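About Furik Karting

Hi, I'm the one who answers the phone at Furik. I started out racing a hand-me-down kart at Madigan Speedway, badly, and fell for the whole noisy business anyway. These days I run a kart school and a little race team out of Prodthorpe – 58 kids came through last season!

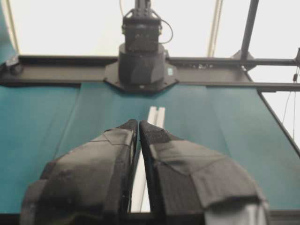
What we do

Beginner classes run 2 evenings a month, April to August. We lend you the helmet, suit and kart. Once you're comfortable we'll get you into the Boletti Cup, our club series (178 laps over the season, and I still get nervous at every start).
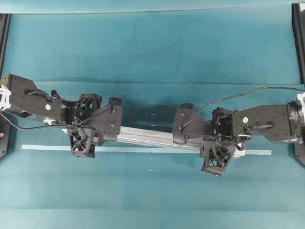 Silver aluminum bar on the teal cloth

Come by around suppertime and say hello – the coffee's terrible but it's free.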